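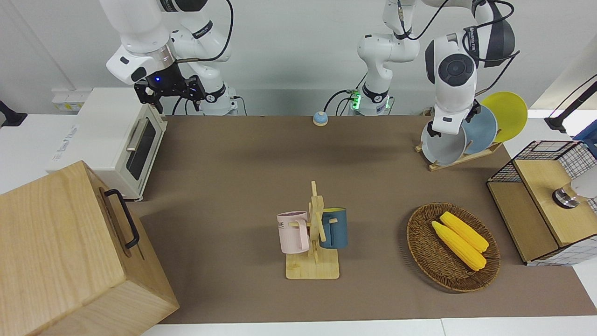

Do you ever keep the takes where you fumble, or do they all go in the trash? A reader in Skuvmont asked me that after my last page on teaching arms to do kitchen chores, and added that every take at their place gets thrown out over one little wobble. "I've got an evening's work and four clips to show for it" was how the message ended.

Oh, I know that evening. I've had plenty of them! So I'll start with fumbles and then get to the rest of my plate-and-rack tips, which I've been scribbling on the back of a grocery pad since June.

Keep the small fumbles, if you fixed them. If the gripper comes down a little off the rim and you nudge it over and carry on, that's a good take. You've shown the arm how to get out of a small mess, and it's going to get into plenty of small messes without you. What I do throw out is the take where I got confused, stopped to think, drifted around in the air and then remembered what I was doing. All that drifting gets learned too (ask me about the two weeks when mine hovered over everything like it was waiting for a bus).

Do the job with your own hands first. Really do it, three or four plates' worth, slowly, and notice where you grab. I always pick a plate up out of a rack by the top of the rim, pull straight along the slot, and only tilt it once it's clear. My first remote-control tries had me tilting right away, and the plate jammed in the slot every single time. I blamed the grippers for days.

Then decide on the order and stick to it. Front plate first is easiest, because you aren't reaching over anything. If you want the arm to learn to pick out any plate you name, that's a separate batch, and I'd label it separately. I use Ternata for labeling and just type what I'd say out loud: "take the front plate out." Same words each time for the same job. I once used "grab," "get" and "pull out" all in one session and had to go back and fix the lot.
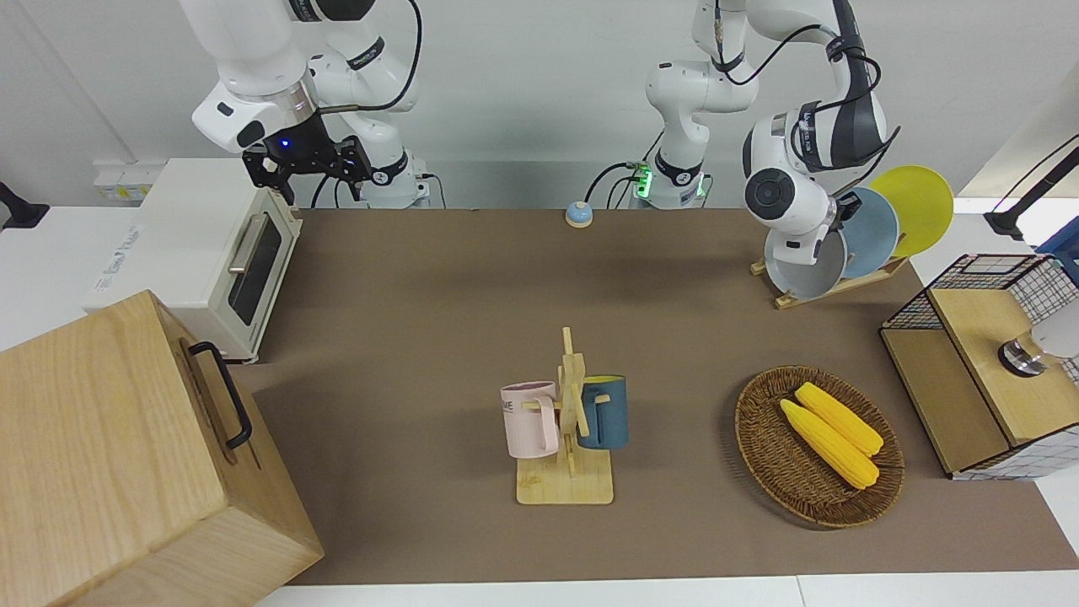
Park the arm you aren't using. If you have two and the job only needs one, pick a resting spot for the other, somewhere high and off to the side, and bring it back to that spot before every take. I put a pencil mark on my notes for which joint goes where. An idle arm that wanders is a pain, and your free hand WILL wander on the controller when you're concentrating. Some people let go of the second controller altogether. I tried that and it sagged, so now I hold it and rest my elbow on a folded towel.

About the controllers: mine are the small Hadero ones that you move around like a puppet, and the big arms follow. The best thing I ever did was lower my chair. With the seat too high I was pushing down on everything, and the gripper came in hard on every rim. With my forearms level it all got gentler, and I could go an hour without my shoulders complaining.

Guiding the arm directly, with your hands on it, is fine too! I like it for the first try at a new job, just to find out if the arm can even reach. But your hands end up in the view of the cameras, so I switch to the controllers once I start saving anything.

Let go slowly. Close, wait a beat, lift. And at the other end: lower, wait a beat, open, then back straight out before you swing away. Say it under your breath if you have to. I hum.

Leave some clutter out. It's tempting to clear the table down to the one thing you're working on, and then the arm gets flustered the first time somebody leaves a mug out. I like a few things around that have no part in the job, and I shift them a bit every few takes. A couple of inches is plenty. Keep the thing you're actually moving somewhere you can reach without stretching, though, at least for the first batch.

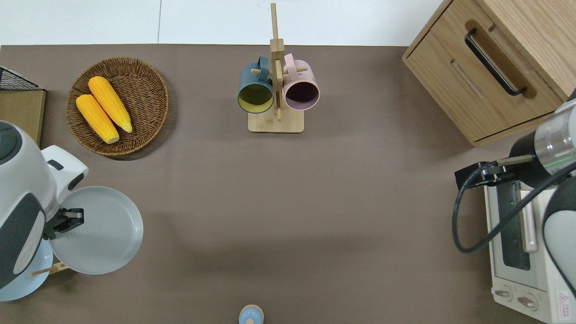 Check your overhead view before you get going, and then again after a break. I look for one thing, whether I can see both gripper tips at the moment they close. If an elbow is in the way, I slide the rack over before I touch the camera, because moving the camera means everything I saved earlier was shot from a different spot.

How many takes? It depends on the job, so all I can give you is my own log. My first rack job went to 223 takes and I kept 219, and it was decent by then, with the odd miss on the back plate. A friend swears you need 3,000 for anything worth having. Maybe for a whole kitchen. For one rack I'd start small, try it out, and add takes only for the spot where it goes wrong.

I name my sessions by job and number, and the one I'm on now is Lui 3 (Lui is just what I call the plate job, it was short to type). Back up the folder before you quit for the night. Wipe the gripper pads with a barely damp cloth, let them dry open, and put the controllers somewhere the cat can't sit on them.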